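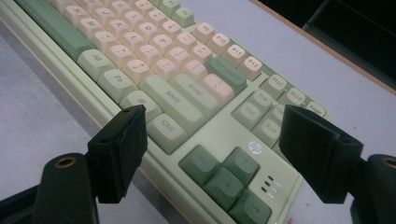
Pink and green caps, nav cluster side

Trarska Boards > Keyboards > Layouts and caps

Pink and mint on a cream case, keep or change?

dkartha
Posted Saturday, 9.40 am

I've had this set on my tenkeyless for two weeks and can't decide whether to leave it as it is. The letters are pink, though in some light they go nearer to cream or peach. The space bar, Enter, Escape and a few others are green. The legends are dark grey and easy to read.

The set is a Relilach one with 177 caps in the box, so there are plenty left over. What I'm unsure about is the green. I could swap the modifiers for pink and keep only Enter and Escape green, or leave it alone. The case is staying whatever happens.

Second question, what do people clean these with? I type with a cup of tea next to me most days.

Deepika Kartha

ortolan_b
Leave it. Green modifiers make it easier to find your place when you look down. All pink would be a bit much for me.

Which switches are in it?

dkartha
Sundaram linears, the light ones. I put a drop of oil on the space bar stabiliser and left the rest.

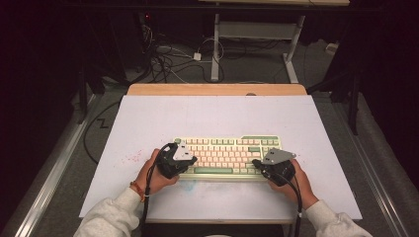
Whole board, backlight on low

pelham77
I'd go the other way. With a cream case there are already three colours going on, and the backlight adds a fourth thing to look at. Put the pink modifiers on, leave the space bar and Enter green, done. You can always swap back.

Also, is that case cream or green? It looks pale green to me in the first picture and cream in the second.

dkartha
I'd call it cream. It picks up a green tint from close up and I've stopped arguing with people over it. My sister says it's green.

ortolan_b
pelham77, I don't agree on the modifiers. The long green space bar looks odd if it's the only green thing on the bottom row. Either have green on the outside keys as well or take the space bar back to pink.

pelham77
Fair point about the bottom row. I still think it's too busy.

marrowfat
On cleaning: pull the caps, put them in a bowl of warm water with a bit of washing-up liquid, leave for an hour, rinse, then dry them on a towel overnight. Don't put them back on damp. For the case I use a cloth that is just wet and nothing else. I wouldn't use Prisex spray on it. I tried it on an old board and it left the plastic dull.

Take a photo of the layout before you pull anything.

ortolan_b
I've used Prisex for years with no dulling. It depends on the plastic. Try it underneath first.

marrowfat
Mine was underneath. It went dull underneath.

dkartha
Thanks both, I'll stick with the washing-up liquid. The white sheet it sits on needs doing too. There are small red specks to the left and a bluish smudge in front of the keyboard.

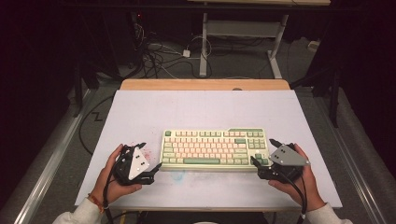

I'm going to try the pink modifiers for a week and see. If I don't like them the green ones go back on. Escape stays green either way, and so does Enter.

Does anyone know if the spare caps are the same height on every row? Two of them look taller than the ones I have on now.

marrowfat
They won't be the same. Look inside the cap, there is usually a row number moulded in. Match that to the one you're taking off.

pelham77
Not on my set there wasn't. I had to line them up on the desk and compare from the side – slow but it works.

dkartha
Found the numbers, very small, by the stem. The two tall ones are for the top row. Starting on the left Shift now.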